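Herkau Parcel Swap: your questions answered

We get a lot of letters and messages, and a good many of them ask the same things, so we've gathered the answers in one place. If you're new to us, welcome! Herkau Parcel Swap pairs up people who'd like to send and receive a small box of everyday bits from somewhere else in the world.

How do I join?
Fill in the form on the joining page and tell us a little about yourself, what you like and what you can't have in the house. Joining is free, and you only pay for your own postage and whatever you put in the box. We open three rounds a year, and the December one fills up quickest by a long way, so do get in early if that's the one you fancy.

How big should my parcel be?
Anything that fits in a shoebox is fine. We ask that the three sides added together come to no more than 52 cm, and we'd love it if you kept the weight under 300 grams, which keeps the cost down for everybody.

What do people send?
All sorts! Soap, face wash, tea towels, biscuits, stamps, a local paper, the sort of sweets you only find at the till. Ordinary things from your usual shop are often the best received -- your partner can't pop in and buy them, after all. Labels in another language are half the fun.

Is there anything I mustn't send?
Please leave out aerosols, perfume, nail varnish, lighters, batteries, medicines, fresh food and anything alive (yes, seeds and bulbs count). Rules differ from country to country, so have a look at your post office's own list before you seal the box.

Can I send toiletries?
Yes, as long as they're new, unopened and still in their own packet. Pop anything with a lid into a sealed bag, and keep it well away from the biscuits.

What do I write on the customs form?
Be plain and truthful. "Gift" on its own won't do, so list each item with its value, like "face wash, one" or "cotton tea towel, one".

My parcel hasn't turned up. What now?
Try not to worry for the first 42 days, as overseas post can be dreadfully slow. After that, write to us with your swap number and we'll get in touch with your partner.

Can I choose my partner's country?
You can name a preference, and we do our best. The last round had 202 swappers in it, with lively groups in Namstead and Lūse, so it's a bit of a jigsaw -- please bear with us.

When can I reach you?
Our help desk, Isa, is open on Thursday evenings, and messages sent at other times are kept and answered in turn.
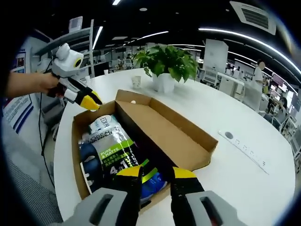
Do I have to send a thank-you note? You don't have to, but we do hope you will. A few lines saying the box arrived and what you tried first will make your partner's week, and it lets us mark the swap as finished.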